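Home Features Workshop Floor Opinion Back Issues Subscribe

Filed under: Automation > Standards and Safe Working

The rules of the kitchen counter

When a robot arm works among tea bags and pepper, the old factory rulebook helps only in part. A small team has written its own.

By Larysa Hnatiuk
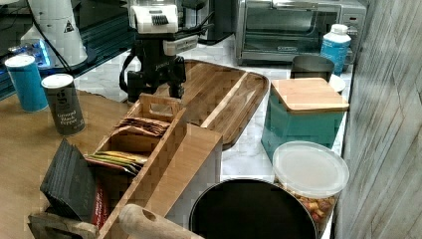
The gripper just above the handle of the tea caddy, with the serving tray behind it.

The first rule on the sheet is so short that visitors often miss it. It says: "Lift from the handle if there is a handle." Bình Đồng wrote it in February, after an argument that took most of an afternoon, and he is still a little proud of it.

"People wanted me to write two pages," he tells me. "Which angle, which force, which part of the finger. I said, if you give a person two pages, the person reads the title."

Bình is responsible for working practice at Justness, a firm which prepares household tasks for robot arms and checks how well they are done. His team does not build the arms and does not sell them. What it sells is a kind of order: how a counter must be set, who may stand near it, when a trial must be stopped, and what must be written down afterwards. The clients send their machines and their programs, and they receive a report. Some of them are not happy with the report, and then there is a second afternoon of argument.

I came to see how such rules are made, and I expected something like the factory standards I knew from my earlier work. There a robot has its cell, the cell has its fence, and the fence has a door with a switch. If the door is open, the robot does not move. It is a clear idea and it has saved many hands.

On a kitchen counter there is no fence. Here the arm has to share its place with a toaster oven, canisters, a pot, a container of snack mix with crackers and nuts. These things have different heights and different surfaces, and some of them can roll or spill. A person who lives in such a kitchen will put his hand in the middle of it without thinking. The general rules for robots that work close to people are useful, and the team keeps them on the shelf, but they do not tell you what to do about a packet of tea.

So the house sheet was born. It now has 18 rules. For a long time it had 17, and the last one was added after a disagreement to which I will return.

Clutter is part of the test

The rule that surprises the clients most is the one about clutter. In many laboratories the surface is cleared before a trial, and only the object of the task stays. At Justness this is forbidden unless the client asks for it in writing, and in that case the report must say so in the first paragraph.

"A cleared counter gives a nice result," says Khrystyna-Mariia Stetsiuk, who sets up most of the trials. "Then the machine goes to a real home and meets a pepper canister."

She prepares the counter from a list. The list says which objects must be present and which zone each one must stand in, but inside the zone she may put them as she likes. This freedom was also discussed for a long time. If everything stands in the same place each time, the program may learn the place and forget the object. If everything changes, two trials cannot be compared. The zone is the compromise, and as with most compromises both sides complain about it.

There are limits. No open liquid is permitted within the reach of the arm. No glass may stand between the gripper and the place where the object must be put. Knives are not used at all, even in a drawer. A container with food in it must have its lid on before the arm gets power, and the operator must touch the lid with the hand to check. Looking is not enough. I asked why, and Khrystyna-Mariia only showed me a broom.

The tea caddy as a teacher

The caddy has become a favourite object for writing rules. It is a bamboo box with compartments, and its tea packets stand in rows or lie in a stack. Slate coasters lean against the near end. At the far wall there is a raised handle with a slot cut in it. A human hand understands this slot at once. For two jointed fingers it is a more serious matter, as they must come from above, close on a thin piece of wood and not push the box away.

The sheet divides the approach into three parts: travel, hover and contact. During travel the arm may use the full speed agreed for the trial. At hover it must slow down, and the operator must have a hand on the stop button. Contact may begin only when the operator can see both fingertips. If one of them is hidden behind something, the operator must say "blind" aloud, and the arm goes back.

This word "blind" I heard many times during my visit. It sounds strange at first. Nazar Onyshchenko, the youngest operator, told me that he said it once at home to his mother, when she was taking a dish from a high shelf.

Cables have their own paragraph. A cable which makes a free loop near the gripper must be checked through the whole movement before the first trial of the day, at low speed, with one person watching only the cable. The watcher is not allowed to take notes or to answer the telephone. The paragraph is boring and it is also, in Bình's opinion, the most useful one on the sheet.

What to write down

The team keeps a record of each trial, including the bad ones. This is where the disagreement happened. A client, a company called Bravumeck, ordered 1000 trials and asked to receive only the 900 best, as they called them. The others were, in their words, disturbed by operator stops.

Damián Benítez, who signs the reports, refused. His position was that an operator stop is a result like any other. If a person felt it necessary to press the button, then something in the movement gave this feeling, and the reader of the report has the right to know. Bravumeck answered that a nervous operator can spoil a good machine. There is some truth in it, and Damián admits this.

Rule 18 came from this exchange. Every stop stays in the record with a reason in plain words, and the client may add a comment next to it, but may not remove it. "Finger touched packets" is a good reason. "Unstable behaviour" is not accepted, because the next reader cannot imagine anything from it. The records are kept in a program named Kobzar, which the team wrote for itself and which, I must say, is not beautiful.

Not everyone outside agrees with this way. A consultant at Jalell, a small firm that advises on machine safety, told me that house sheets are a risk in themselves. Each laboratory will have its own, she said, with its own words, and a buyer will not be able to compare. She would prefer to wait for one common text. I put this to Bình, and he did not protest much. He would gladly throw away his sheet on the day a better one comes. Until then he has trials on Saturday, and the operators need to know when to say stop.

Before I left he gave me a copy. It is one page, printed on both sides, and on the back somebody had corrected by pen the rule about lids. The word "closed" was crossed out and above it was written "closed and touched".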